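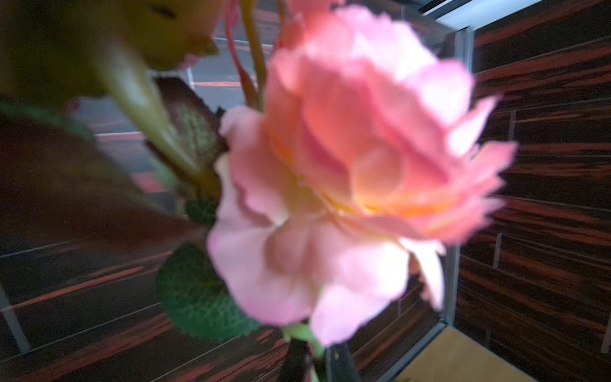 Figure 3. View from the wrist camera, with a pink bloom close to the lens and a window behind the plant.

4.2 Stem contact failures

Of the 3,000 approaches logged with the Skadix arm, 40 ended in a safety stop. In 30 of these the gripper had closed on a stem next to the target stem. The depth estimate was poor wherever petals hid part of the stem - the planner then filled the gap with a straight line and moved too far. Glass behind the plant made matters worse, as the Grokbridge depth filter took outdoor surfaces for near ones. In five cases the force limit tripped late and the stem was crushed. We traced the delay to a message queue shared with the camera driver. The queue was split in March, and the force limit now runs on its own thread. The depth error remains open.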